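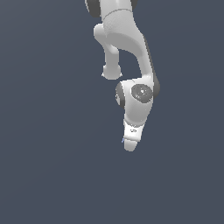 A computer rendering of the white robotic arm, gripper pointing down, against a plain blue-gray background.

The packing hall at Bredeck has always been a noisy, friendly sort of place, and the people who work there will tell you they'd like it to stay friendly, even if they wouldn't mind losing a little of the noise. In January the company, which packs replacement parts for kitchen appliances and ships them to repair shops all over the region, started up 2 robotic arms on its small-parts line, and the crew has been getting used to its new neighbors ever since.

The arms pick gaskets, knobs and hinges out of shallow bins and set them into trays, which is the job that most people on the line used to dread by the middle of the afternoon. It was never heavy work, but it meant the same reach and the same twist of the wrist for hours on end, and more than a few packers went home with sore shoulders (and came back with them the next morning, too).

Before anything was bolted to the floor, the layout was worked out on a screen by Miratus, the firm that set up the line, and packers were invited to sit in on the simulation sessions and say what they thought. They had plenty to say! The bins were moved closer to the aisle at their request, and a second stop button was added on the side where the tray carts come in – a spot that the first plan had left bare.

Bredeck employs 106 people in the hall over two shifts, and the company says no jobs were cut when the arms arrived. The packers who used to fill trays now check orders, handle the odd-shaped parts that the arms can't manage, and take turns minding the line itself. That last job comes with training, four mornings of it, and a small raise for anyone who finishes. The first group has been through already, and there is a waiting list for the second.

It hasn't all been smooth, of course. Each arm works from a list of 337 parts, and thin rubber rings still give it trouble, so those have gone back to being packed by hand for now. Some of the longtime crew also miss the chatter of the old benches, where you stood elbow to elbow with the same people for years and knew all about their grandchildren. The break has been moved so that both ends of the hall can have coffee together at 10:15, and by most accounts that has helped a good deal.

A third arm is being talked about for the labeling station, although the company wants to hear from the evening shift before it decides. That meeting is set for Friday in the lunchroom, at the start of the shift, and sandwiches will be provided.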